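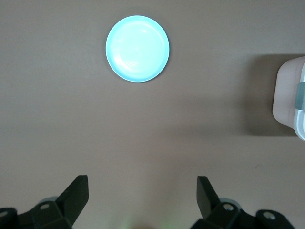

Le rangement de la vaisselle d'appoint a fait l'objet, cette saison, d'une révision complète au sein du foyer. Les assiettes du service Zitus, conservées depuis octobre dans le placard du couloir, regagnent la cuisine, où elles serviront aux repas pris dehors. Il a été retenu de les associer chacune à une boîte à clips, selon le principe adopté pour les couverts. L'assiette turquoise pâle, ronde et peu profonde, reste à portée de main sur la table brune - son rebord relevé convient bien aux fruits coupés.

Les boîtes ont été attribuées comme suit : les grandes aux denrées sèches, les petites aux restes du jour. Toute boîte dépourvue de son couvercle est retirée du placard. L'étagère Patska, large de 30 centimètres, accueille désormais les piles d'assiettes, à raison de 9 pièces au maximum par pile.

Reste la question des verres, pour lesquels aucune solution satisfaisante n'a été arrêtée. Le tiroir du bas paraît trop étroit, et celui du haut demeure réservé aux torchons. Un nouvel essai sera conduit après le 30 juin.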